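Home Contents Chapters Glossary Instructor Notes Search

Chapter 4
What a Discount Is Really Doing

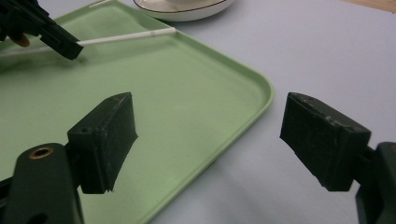
I once bought a second rice cooker because I had a coupon. I already owned a rice cooker, and it worked fine! But the coupon was for 20 dollars off and it ran out at midnight, and somewhere between dinner and bedtime I talked myself into believing that I'd lose money if I went to sleep without using it. I still have both of them — one is in a closet.

I bring this up so you know who's writing this chapter. I've taught retail pricing for a long time, I can draw you the demand curve on a napkin, and I fell for it anyway.

So let's talk about what a store is up to when it knocks something off the price. In the last chapter we treated price as one number that everybody sees and everybody pays. That made the math easy, but it isn't how you shop. Go to the checkout page at pretty much any online store and there's a little empty box asking for a code. Some people have a code and some don't. Same blender, same day, two different prices.

Economists call this price discrimination, a name that sounds a lot nastier than it is. The store would love to charge each of us the most we'd be willing to pay, but it can't read our minds (yet), so it lets us sort ourselves. If you care enough to spend ten minutes hunting for a code, you probably care a lot about the price. If you can't be bothered, you probably don't, and the store is happy to take your full payment.

We'll follow two online stores through this chapter. Saritz sells housewares and puts out codes all year long, up to 80 percent off if you catch the right one. Mundbridge sells nearly the same stuff and has one sale a year, in September, and that's it. When I first put the two side by side in class, a student named Jui-lin Kwok asked which of them was cheaper, and I gave her a confident answer that was wrong. I'd compared the codes and forgotten to compare the starting prices (do not do this on the problem set, please).

Her question is a good one to carry with you, because the "regular" price is where most of the action is. A pan marked down from $120 to $60 feels like a win. A pan that was $60 all along just feels like a pan. We call that first number the reference price, and Section 4.2 is all about where it comes from and who gets to pick it.

After that we get to shipping, which I have strong feelings about. People will add a spatula they don't want to a cart so they can skip a shipping fee that costs less than the spatula. I have done this too, more than once, with candles.

You'll need percentages and a bit of patience for the last section, where we stack one code on top of another and find out that 20 percent off and then another 30 percent off doesn't get you to half price. Try it on a $100 coat before you read on, and write your answer in the margin so you can't change it later.

4.1 Two Shoppers, One Blender

492 shares | 4 comments

Contact | Copyright Peng Learning | Back to top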